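Workshop Tips: Working Safely and Tidily With a Small Bench Robot

Small robot arms have got cheap enough to turn up in home workshops and school technology rooms, and most of the trouble people have with them is ordinary workshop trouble. These are the rules we keep at Rilcombe. They cover a light arm doing pick-and-place or peg-and-hole work on a bench, and they don't replace the maker's manual or a proper risk assessment where one is required.

Before you switch on

Keep a stop button where you can hit it with either hand while standing. Don't hang coats over it. Test it at the start of each session by pressing it with the arm moving slowly and nothing in the gripper.

Tie back hair, take off lanyards and roll loose sleeves above the elbow. Don't wear gloves near a moving gripper.

Write the speed limit on a card and stick it to the bench. Ours is a quarter of full speed for any new job, and it stays there until the job has run 9 times without a fault.

The work area

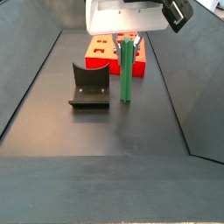
Give the arm a walled area of its own and keep everything else out of it. Cups, pencils and spare screws belong on another bench. A matt, dark floor is best, as a shiny one throws the lamp back into the camera and the software starts seeing things. Sloping sides are worth having too: the gripper housing needs room to come down, and with walls that lean the way these do, a dropped peg tends to roll back towards the middle where the arm can reach it. Wipe the panels with a barely damp cloth. Streaks on the front wall do no harm, but grit in the seams gets under the parts and tilts them.

Run camera cables up and away from the fingers, with enough slack for the arm's full reach. Move the arm by hand to each corner with the power off and watch the cable as you go. If it pulls tight anywhere, fix that before anything else.

Fixtures that sit next to the job, such as brackets and rests, should be in the same place every time. Mark the position with thin tape or a scribed line.

Gripping and fitting parts

Use the lowest grip force that holds the part. Plastic pegs mark easily, and once an edge has been crushed it will catch on the hole.

Hold long parts near the top and keep them upright. Come down slowly for the last stretch and set the software to stop if it meets resistance. Forcing a peg bends fingers, and a new pair from Dorngate takes a while to arrive. 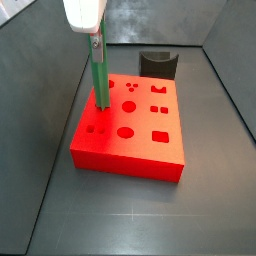
Start each new shape with the arm stopped just over its hole, then check it by eye from the front and from one side. A small error that looks fine from the front often shows up from the side. If a board has several holes of similar size, keep a drawing of it by the computer and tick off which one the program is aiming for.

Cut a slight chamfer on the lower end of each peg. A few strokes with a fine file will do. Work up to 2000 grit paper for the sides if they drag, and go on to 3000 if you want them really smooth, though we rarely bother.

Hands and people

Hands stay outside the walls while the arm has power. If a part falls over, stop the arm, wait until it is still, then reach in. Pausing the program is not the same as stopping the arm.

One person runs the arm and everyone else stands back. If you have to leave the bench, stop it first.

Putting away

Park the arm in its rest position before turning it off. Take the part out of the fingers, as leaving it clamped overnight dents soft plastic.

Check the gripper screws every 4 sessions and nip them up by hand with the short key. Keep a notebook with the job, the speed and anything that went wrong. The Helleck pads with squared paper are handy, but any notebook will do.

Return pegs to the tray in the left-hand drawer.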